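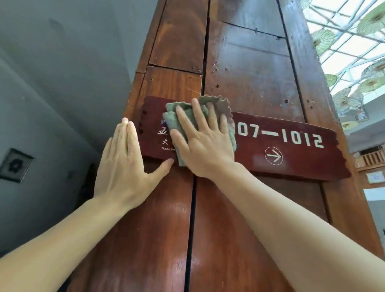
Fig. 3. Cleaning a corridor direction sign, Tianhe Inn. One hand on the pillar, cloth in the other.

Housekeeping Methods, Unit 14
Wall and pillar signs

Signs are on the public area list, not the guest room list. At Ninham they are dusted every Saturday and wiped once a month. Write the date on the Mandagi card when a corridor is done.

Materials
Two dry cloths, one damp cloth, soft brush. Wring the damp cloth until it no longer drips. No spray directly on the board. Stained wood can spot, and liquid collects in the notches of a rough-cut edge.

Order of work
Brush the top edge first. Dust sits there and will fall on the lettering if you leave it for last. Then wipe the face from one side to the other with light pressure. Painted numbers and thin lines, such as the circle drawn around an arrow, wear faster than the board itself. Finish with a dry cloth.

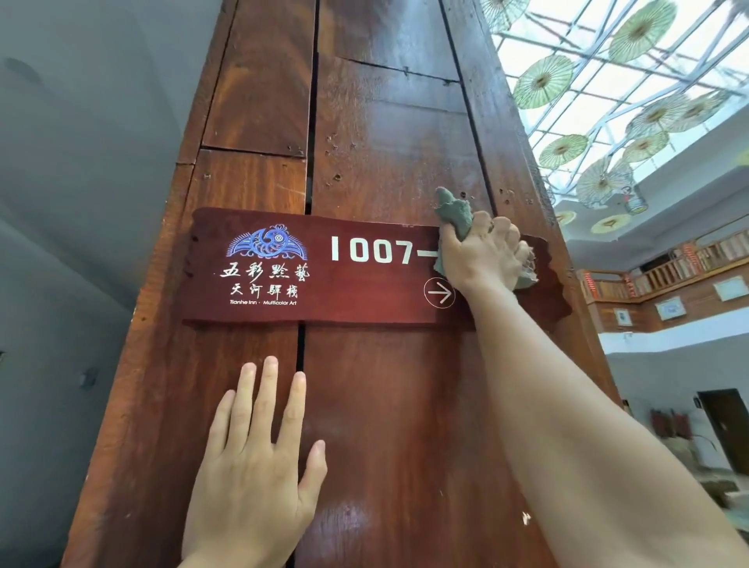 Keep the free hand open and flat on the pillar. Do not hold on to the sign or lean on it, as the fixings are not meant to take weight. If you can't reach the top edge with a bent elbow, get the step.

The pillar
Plank cladding has joints, nail holes and small chips. Go with the grain and don't rub at a chip, since the finish around it may lift. Report flaking on the Monia sheet, code 46.

For next class: read pages 28 to 31 and bring your own cloths.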